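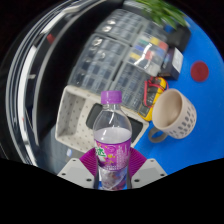 Cuaderno de taller — pinza de mano n.º 2
28/11/2022, banco azul

Sigo con lo que quedó pendiente de la semana pasada: holgura en el dedo izquierdo y almohadillas gastadas. La pinza volvió de Trokutthorpe con la queja de que «cierra torcido». Al apretar el gatillo despacio, el dedo derecho llegaba primero al centro y el otro lo alcanzaba después con un salto. Con piezas rígidas no se nota mucho. Con una botella de plástico sí, porque gira un poco antes de quedar sujeta.

Desmontaje. Saco los dos dedos del carro y los dejo en la bandeja blanca perforada. Los tornillos van a un cajón vacío del archivador, con etiqueta, que la última vez se mezclaron con los de la número 1 y son más cortos. La guía tenía polvo compacto en el extremo izquierdo, nada grave. Limpieza con alcohol y paño sin pelusa, dos pasadas. Grasa nueva, muy poca. La que había puesto Ramalho en la revisión anterior era demasiado espesa y había recogido toda la suciedad.

La holgura venía del piñón. El prisionero estaba flojo y el eje tenía una marca donde había ido patinando. He repasado la marca con lima fina, he girado el piñón para que el prisionero apoye en zona sana y lo he fijado con sellador de roscas de resistencia media. Si vuelve a aflojarse habrá que cambiar el eje entero. Queda uno de repuesto, referencia interna 279, en la caja de Linasow.

Almohadillas. Las viejas tenían las láminas del borde inferior abiertas y una de ellas estaba rajada casi hasta la base. Monto el juego nuevo, el magenta. Ojo con la orientación: si se pone una del revés entra igual, los agujeros coinciden, pero la punta no cede y la presión se va toda al extremo. Hay que doblarla con el dedo antes de apretar y ver que se curva hacia la pieza. Apriete a mano, sin atornillador eléctrico. El plástico de los dedos ya tiene una rosca pasada por esa razón — la he rehecho con inserto de latón.

Sensor de apertura. Medido con el multímetro en el conector del cable, con la pinza quieta y en los dos extremos. Alimentación correcta. La lectura en el extremo cerrado bailaba al mover el cable cerca del prensaestopas, así que he cortado la punta, he vuelto a crimpar y he dejado un bucle más largo. Ahora no se mueve. Cero nuevo guardado: 221 cuentas con las almohadillas tocándose sin presión. El valor antiguo ya no sirve para nada, lo tacho en la hoja de la tapa.

Prueba de agarre. Con la botella de tapón morado, la que tiene líquido hasta un poco por encima de la etiqueta. Sujeta por abajo, cerca de la base, que es donde se quejaban. Diez cierres seguidos y los dos dedos llegan a la vez. La botella no gira. Con el tapón no lo he probado, es demasiado estrecho para juzgar la holgura. Luego la taza de lunares, por el asa, tres veces. También bien, aunque ahí la almohadilla izquierda se arruga un poco si se entra en ángulo. Lo hacía también con el juego viejo, no lo considero avería.

Ciclo largo: 1000 aperturas en vacío con el útil de Cirkton, mañana a primera hora. No lo dejo esta noche sin nadie delante. Parar si la lectura de cierre se aparta más de 10 cuentas del cero y apuntar en qué ciclo ha sido.

Pendiente:

— Pedir almohadillas. Con este montaje se acaba el último juego completo, queda solo una suelta del lado derecho.
— Repasar el prisionero de la número 1. Es el mismo lote de piñones.
— Cambiar la grasa del armario por la fluida y tirar el bote viejo.
— Copiar el cero nuevo al fichero de configuración del portátil. De momento solo está en la pinza y en esta página.
— Preguntar en Trokutthorpe si guardan la pinza colgada del cable. La cubierta del prensaestopas tiene pinta de eso.

Hasta que pase el ciclo largo la número 2 no sale del banco. Le he puesto cinta en el gatillo.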